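1/ I got the early access key for Dimstead, so I will write my impressions in this thread. It is a strategy game about trading towns in winter. I have 6 matches until now, all multiplayer.

2/ I played Vodmont four times and Bruveck two times. Vodmont is slow at the start but its sledges carry double grain. I like it very much.

3/ Bruveck has the new unit, the toll rider. It costs 185 silver and it can close a road for one full turn. I think this is too cheap. Two riders and the other player can only wait.

4/ Between matches the queue is long in my region.

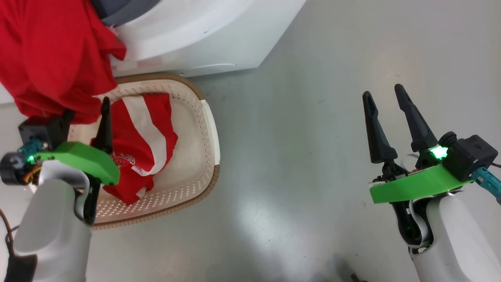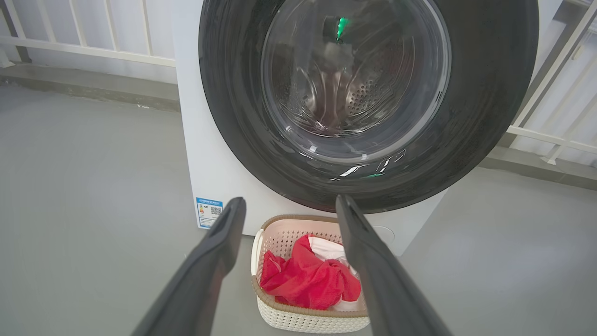
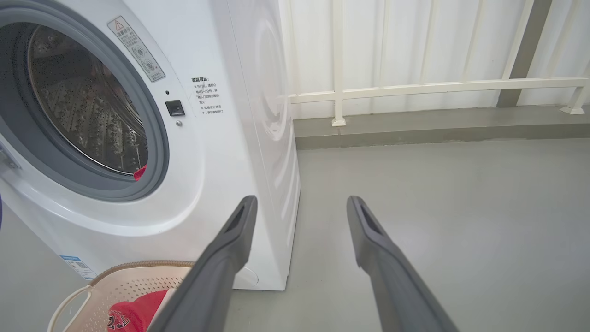 Wash day.
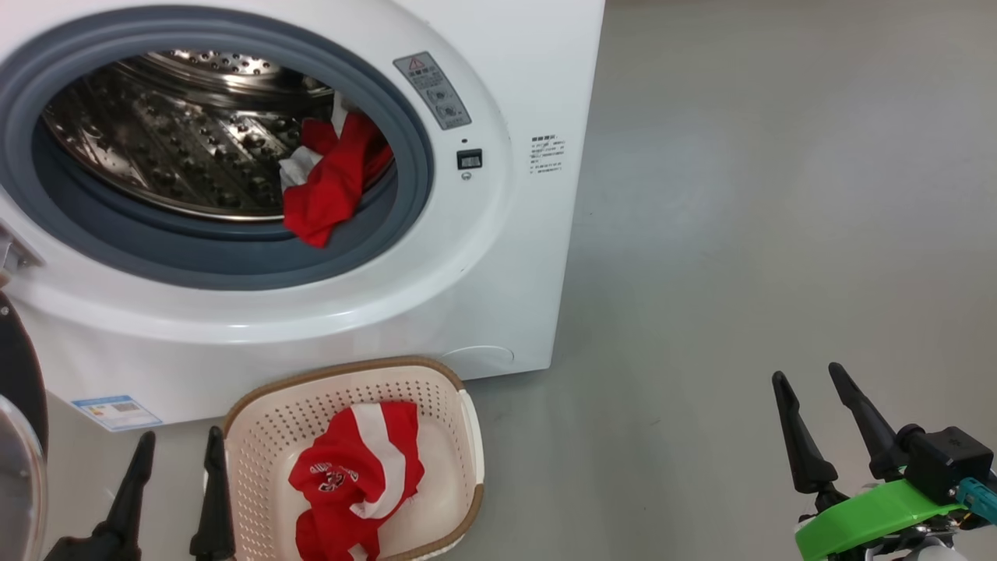 5/ Tymofii Pylypenko replied that the rider is not the problem, people just forget to build a second road before turn 3, and after that of course they lose.

6/ Maybe he is right. I tried the second road in my last match and the riders were less terrible. But it costs timber, and with Vodmont I never have timber.

7/ My rating is 1757 now. It was higher before I met a Galbraith player who bought all the salt on the map. I did not know this is possible. Please do not remove it, I want to do it too.

8/ The single player campaign is locked until December, so I can't say anything about the story. Tomorrow I will try Galbraith. If somebody has a good opening for it, write me.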